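WHY THE TABLE IS NEVER CLEAR
Speaker notes, Dayana Salinas
Bremwood Library, upstairs room, Wed 19 June

Start without the slides. Ask who has a table at home they can eat at tonight without moving anything. Wait. Let the hands go up slowly and let one or two come down again when their other halves look at them.

Say who I am. I have sorted out other people's kitchens for seven years, first in Irkwood and now wherever the bus goes. My own table currently has a bicycle pump on it. Get that in early, someone will ask.

What this talk covers: flat surfaces, and the things that come to live on them. What it doesn't: wardrobes, lofts, your mother's china. (If asked about the china, say "keep it" and move on. I lost twenty minutes to a gravy boat in February.)

FIRST BIT: THE TABLE IS A CORRIDOR

Things don't stop on a table because they belong there. They stop because you got tired of carrying them. Post, keys, the one glove. Each of them is on its way somewhere and has broken its journey.

The Calus Road job. Big kitchen, cupboards to the ceiling, most of them empty. Everything the family used was on the table, and dinner was eaten on knees in front of the telly. They had asked me for more storage. I sold them less, and they have forgiven me, I think.

Pause here. Water.

SECOND BIT: THE BOX THAT WASN'T

Tell the Baptista story. Mr Baptista bought 500 sticky labels and a machine to print them. By the time I arrived he had used 200 of them and the kitchen was worse, but you could read it. There was a drawer labelled DRAWER. He was very nice about it. He still sends me one at Christmas, stuck to the card, saying CARD.

The point, if they want one: labels tell you where a thing goes once you have decided. They don't do the deciding.

Don't do the impression of the label machine. It went badly in Irkwood.

THIRD BIT: CLEARING IN THE RIGHT ORDER

Most people clear a table from the nearest edge. They pick up whatever is closest, walk off with it, find something else wrong in the next room and come back an hour later with a screwdriver.

Do it by where things are going:

Food first. Anything that can go off, drip or be trodden into a rug.
Then anything lying on its side that ought to be upright.
Then the crockery, biggest underneath, smaller things on top.
Then whatever has come from another room and would like to go back.
Wipe. People always want to wipe first. Let them explain why.

Slides on now. Leave both up while talking. Ask the front row what they'd pick up first.

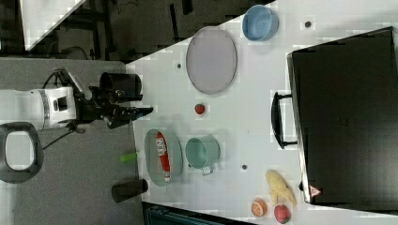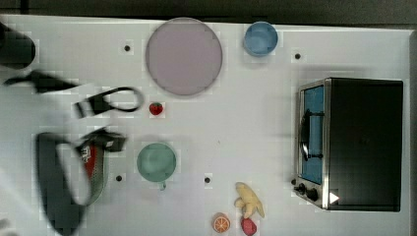

Food going first sounds obvious until you watch a room full of adults try it. They go for the plates. Plates are large and make you feel you've achieved something. Somebody always says the blue bowl, for reasons they can't give. Hardly anyone says the strawberry, though it's there on both slides, small and red on all that white, just below the biggest dish on the table. If they've missed it, give them the other food: the banana on the second slide, or the ketchup lying in its tray on the first. Someone will argue that ketchup is a condiment and doesn't count. It has a cupboard, it counts. Then the mug tipped over on the first slide, which gets the upright people going nicely. Last of all the black suitcase, which belongs to the "other room" pile however you look at it. Suitcases on tables are a whole other talk and I am not giving it for this fee.

Let them disagree for a couple of minutes. The crockery faction usually wins on volume.

LAST BIT: KEEPING IT CLEAR

Pick one thing that is allowed to live on the table. A fruit bowl, a plant, a lamp. Only one. When the second thing arrives, and it will be by Thursday, it gets carried to wherever it was going before you sat down.

Don't promise them it lasts. Mine lasted until the bicycle pump.

Questions. Take the man with the shed last. Chairs need stacking against the far wall before we go.

Comments

Marrow_and_Co
I was there and I was crockery faction. I stand by it. You can't see the food properly until the plates are gone.

tess821
I'd have said the strawberry! Would have been eaten rather than tidied, mind you. Does that count as clearing?

Dayana Salinas
Tess, eating it is the highest form of clearing.

P. in Irkwood
You did do the label machine in the end. My wife is still doing it round the house.

shedman
I was the man with the shed. You ran out of time. Could the next one be about sheds?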